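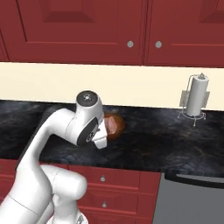 **How often should the gripper fingers be checked on a kitchen robot arm that works every day?**

Look at them before each shift, and do a proper check with the fingers removed after every 300 hours of work. The zero position should be checked again each time you put the fingers back.

That is the short version from the help page. The full post and the replies follow.

---

## Gripper closes crooked after cleaning, what did I do wrong?

**Posted by Vilhjálmur Mogensen, Sep 9, 2018**

Hello all. I look after one arm in the test kitchen at Norðdahl. It is a Dostier arm with the two-finger electric hand, and it picks soft food from the counter and puts it on a tray. The control software is Zonance. I am the only person on the maintenance side, and my background is in refrigeration, so please be patient with me.

In June I started to remove the fingers for washing, as the instructions say. The first times went well. After the last wash the hand began to close crooked. One finger arrives at the food a little before the other and pushes it to the side, and then the grip is only on the edge. With a hard test block there is no problem that I can see. With bread or a slice of meat it goes wrong again and again.

I have done these things:

- tightened the finger screws by hand with the short key
- restarted the controller
- run the homing routine from the Zonance menu
- wiped the flange with a dry cloth

The homing finishes without an error. The hour counter shows 335 since the last service. Should I adjust the grip force, or is the problem mechanical? I do not want to open the hand if I can avoid it.

---

**Jarosław Domański**

Please leave the force alone for now. If you change it, you will have two problems and you will not know which one you are looking at.

I had the same behaviour on our cell and the cause was behind the fingers. There is a small seat where each finger sits against the carrier. When you wash the fingers and put them back, a bit of dried food or detergent can stay in the corner of this seat. The screw feels tight but the finger stands at a small angle. A hard block pushes it flat, so your test looks good. Soft food cannot do that.

What I would do:

1. Move the arm to the service position, press the emergency stop and lock the main switch. The hand must have no power when your own fingers are in it.
2. Remove both fingers and mark them left and right with a pencil on the back. On our hand they look equal but they have worn differently.
3. Clean the two seats with a soft brush and then with a cloth and a little alcohol. Do not use a metal scraper.
4. Put the fingers back with the screws loose. Push each finger fully against its seat, and then tighten the screws in turns, a little on each side. Use a torque key with the value from your manual. "By hand with the short key" is not enough, and I say this as a person who did it for a long time.
5. Take the tools away, switch on, and run the homing. After that, run the finger zero also. In Zonance it is a separate item, under the tool page. The normal homing does not touch it.

Test with a piece of sponge, not with the block. Let the hand close slowly and look from above. If the sponge moves sideways before the second finger touches it, the zero is still wrong.

You are also past the 300 hours, so while the fingers are off, look at the tips for cuts. Food hides in them.

---

**praltow_user**

Mine did this too, I just bought new fingers from Praltow and it was ok after. Not cheap though. They say the fingers are good for 1,000 hours but I got almost that and the tips were already soft.

---

**Vilhjálmur Mogensen**

Thank you both. It was the left seat – there was a hard white crust in the corner, probably from the detergent. I cleaned it and borrowed a torque key from the workshop. I did not know that the finger zero was separate from the homing, and I had never run it.

The sponge test is good now. I ran 3 trays of bread slices afterwards and none of the slices was pushed away. I will order new tips also, the right one has a small cut near the end.

One more thing, if somebody knows: can the finger zero be started from the pendant, or only from the tool page?

**Jarosław Domański**

Only from the tool page in our version. Write the zero values down each time you run it. If they move between two washes, check the seats again before you do anything else.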